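Wudton Chores: data card
Ye-rin Gil
Updated December

Wudton Chores is a set of 349 recorded episodes of a single robot arm doing small tabletop jobs at the Girkton workshop. We put it together to get a straight answer to a question we kept hearing from visitors: can a machine do the tidying yet? For most jobs, the answer is partly.

**Contents**

- 349 episodes, each with arm state and fixed-camera video
- 3 task families: bin unpacking, bin packing, wiping down
- 133 episodes marked as failed, kept in the set on purpose

Bin unpacking is the largest family and the hardest. The operator's instruction is one line of text, such as "take the bottles out", and the arm works until the operator calls the end. Bins are see-through or solid, and items overlap.
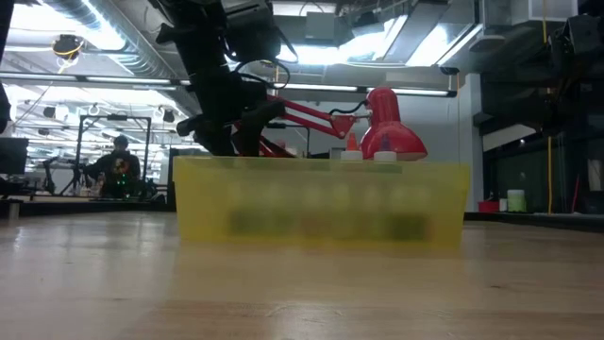

Reaching in over a rim is where most of the failed episodes come from. The arm either stops short of the item or closes on two at once. A person clears the same bin without looking up from a conversation. Capped bottles go better than soft packets, and anything lying flat on the bottom is a coin toss.

Wiping is the closest to useful. We would leave the arm alone with a dry bench on a Saturday, but not with a spill.

**Labels**

`success` is judged by the operator at the end of the episode. `partial` means at least one item was moved correctly. We did not label grasp quality, and colour names in the instructions are whatever the operator typed.

**Known problems**

- The lighting is ordinary workshop lighting, with glare on the tabletop.
- People may be visible in the background. Please don't try to identify them.
- The Brelitz loader expects the old folder layout. Use the Vi branch until that is fixed.

**Not suitable for**

Claims about whole-house cleaning, or about any kitchen other than a tidy one. Nothing here involves stairs, doors or laundry.

Tags: manipulation, household tasks, tabletop, failures included

Contact: Ye-rin Gil, Girkton workshop | © Wudton Chores | Back to top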